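August 14, 2024. Notebook, J. Huet

Spent the morning on next year's equipment list, which I should've started in February when Dasta asked the first time. We have 3000 to spend and I've already spent it twice in my head, so let's see!

First up is finger pads. Drimumel wants 165 a set and says 5 sets is the minimum order, so that's 825 gone before we've bought anything fun. Brullix is cheaper but their last quote had no shipping on it (I wrote back, no reply yet). I'd still go with Drimumel, mostly for the spare pins and eyelets they throw in.

Then there's the second pair of grippers. Maillard quoted 707 for the pair, cables included, and I like that price a lot. Longer cables though, please. I want enough slack to get over the side of the table and down to the floor without thinking about it.
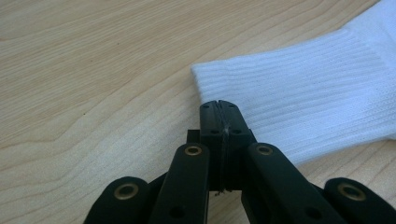
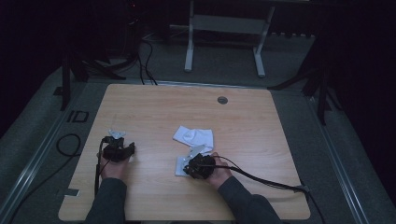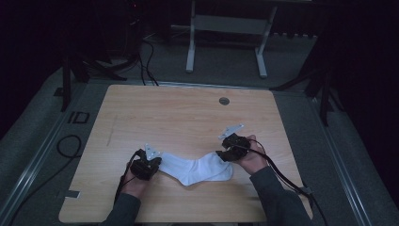
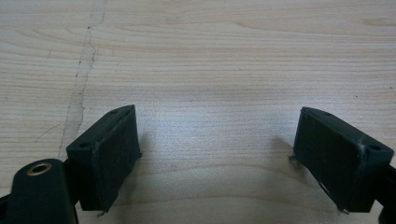 Sock table, hand-held grippers. Last one shows the pads, look at the upper corner of the right one.

So pads plus grippers comes to 1532, and that leaves 1468. I'd love a new tabletop out of that, the wood has a seam in it and I keep noticing it in the last close view. Might be a silly thing to want? Lights would probably do more for us, it's dim back there past the table.

Also more socks. Ribbed ones and plain ones, all white for now, colors can wait until the sorting work starts.

To do: chase Brullix on shipping, ask Maillard about cable length, send Dasta the list with the tabletop as optional.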